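The Woman Who Keeps the Soup Going

Sunday lunch in Enden is served at noon, and by 11:30 the line at the Grundside kitchen is already out the door and arguing about parking. The cook does not come out to look at it. She has seen a line before.

She has run the place for nine years and asked that I leave her name out of this. "Everyone who needs it has it," she said, "and the rest would only call me about beets."

Beets are a sore subject. The menu has one soup on it, a different one each week, and in May she put out a cold beet soup that she still considers the best thing she has made. The town did not agree. "They ate it the way you'd eat a fine," she said. "Very polite. Then one man asked if the real soup was coming."

She came to cooking by way of the county tax office, where she worked for eight years and learned, she says, to be disliked by strangers before breakfast. Soup seemed restful after that. She took over the kitchen lease from a sandwich shop called Tan, which left behind two stockpots, a slicer with no blade and a sign she still hasn't taken down. People come in asking for the turkey club. She tells them it's off today.

I asked how she decides what to make. She looked at me for a while.

"I go to the store and see what's cheap," she said.

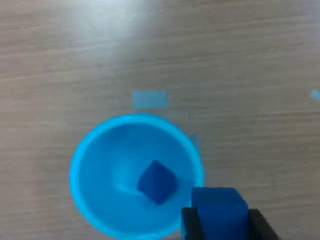

Pressed a little, she admitted there was more to it. Barley in January. Nothing with corn before summer. Split pea whenever the furnace is acting up, "so people have something to lean on." She salts at the end and has strong views about those who don't, including her own mother, who salted at the beginning and lived to a great age in what her daughter describes as error.

Her recipes are in a ledger she took from the tax office when she left. The last one is number 632. Many of them, she concedes, are the same lentil soup on a day when she was feeling differently about it.

Last fall a company called Zurnar offered to put her soup in cartons. She went to a tasting of their other products and came home early. "It was warm," she said. "I'll give them that."

Has she thought about retiring? Almost 30 times, by her own estimate, mostly while peeling squash. She has a nephew who might take over, although he has asked whether there could be a second soup, and she feels that raises questions about his character.

By one o'clock the pot was down to the last few ladles and the parking argument had moved inside. She wiped her hands and went to the door to turn the sign around. A man in a wet coat was on the step, asking if she still did the turkey club.

"Off today," she said, and went to get him some soup.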